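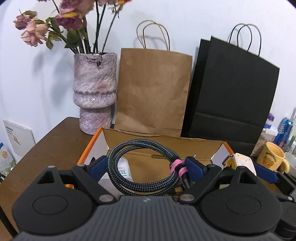
Is a Music Documentary True?

You sit down to watch a film about your favorite singer. There she is at seven years old, banging on a toy piano. There she is again, grown up, crying in a dressing room. By the end you feel as if you know her.

Do you? Maybe a little. Let's look at how these films get made, and then you can decide how much to believe.

What is a documentary?

A documentary is a film about real people and real events. The singer is not played by an actor, and the crowd at the concert really came to the concert. So far, so good. But "real" and "the whole story" are two different things, and the posters for these films like to mix them up.

Where does all the film come from?

Let's take a band called Prarer, from the town of Redley. A filmmaker named Lise Chisholm followed them while they made a record called Warnis. When she was done she had 555 hours of film. If you watched it all day and all night without sleeping, you would need more than three weeks.

The finished documentary is two hours long.

Think about what had to go. Lunch went. Long drives went. The drummer looking for his other shoe went. Most of that was dull, and you would not have thanked her for keeping it. But somebody had to choose which bits were dull, and that somebody was not you.

What does an editor do?

The editor picks the pieces and puts them in order. Bit-na Um was the editor on the Prarer film, and she had a lot of power, even though you never see her face.

Say the singer frowns on a Saturday morning, when her coffee is too hot. Say the guitar player sings a wrong note that night. Put the frown right after the wrong note, and it looks as if she is angry with him. Both things happened. The fight did not.

Editors don't always do this to trick us. Sometimes they need a shot of a face and only have one. Still, the next time someone in a film rolls her eyes, ask yourself if she was even in the same room.

Watch out for the music

Try this at home. Find a bit of film where a person walks down a street. Play a slow, sad song over it. Now play it again with something bouncy. In the first one he has lost his best friend. In the second he is off to buy ice cream. He hasn't changed at all.

The voice that tells you things

Many documentaries have a narrator, a person who talks over the pictures. Narrators sound very sure of themselves. In the Prarer film the narrator says the band "never stopped believing." Never? The bass player quit for most of a winter! That gets 27 seconds in the film, and he doesn't get to say why.

Sometimes the narrator is an old friend of the star. A friend may know things that a stranger doesn't. A friend may also leave out the time the star was mean to the waiter.

Who paid for it?

This is a good question to ask about nearly anything you watch. The Prarer film was paid for by Yook, the company that sells the band's records. Do you think Yook wanted a film that made people like the band less? Me neither.

That doesn't make the film a lie. The songs are great and the bit in the van is very funny. It does mean you should read the names at the end - yes, the boring part - and look for the words "produced by."

Things to try

Watch ten minutes of a music documentary with the sound off. Write down what you think is going on, then play it again with the sound on.

Make a list of people who are talked about in the film but never get to talk. What might they have said?

Film your family for one hour, then cut it down to one minute. Show it to them and see if anyone complains.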